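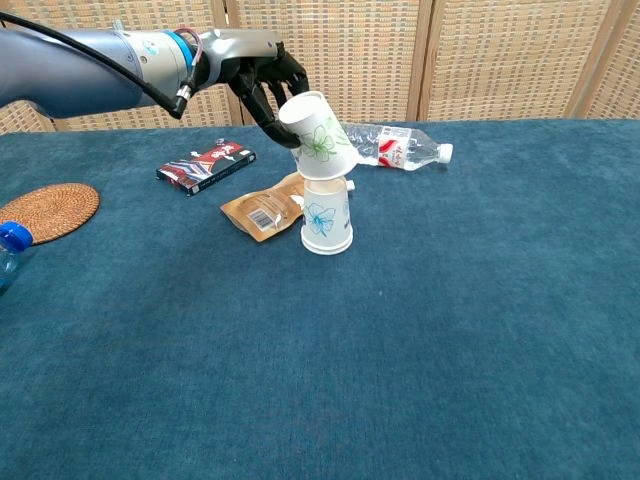
Hargate Low Canvas Sneaker – White/Sage

Print this page
E-mail this page to a friend

The Hargate Low is a plain lace-up sneaker in unbleached cotton canvas, with sage green at the heel tab and tongue. The sole is moulded rubber, 18 mm at the heel, stitched to the upper. The footbed lifts out for airing.

Fits true to size. Half sizes should go up, as the toe box is a little narrow for the first week of wear. Comes with 2 pairs of laces, one white and one grey.

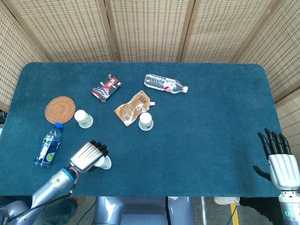 Water bottle and snack packet on a dark teal tabletop.

Care: spot clean with cold water and mild soap. Do not tumble dry. Colour may fade in strong sun.

Also available in charcoal and navy – navy in men's sizes only. The Zuleo slip-on uses the same sole and is listed separately.

Free delivery on orders over $100. Unworn pairs can be returned in the original box.

Print this page
E-mail this page to a friend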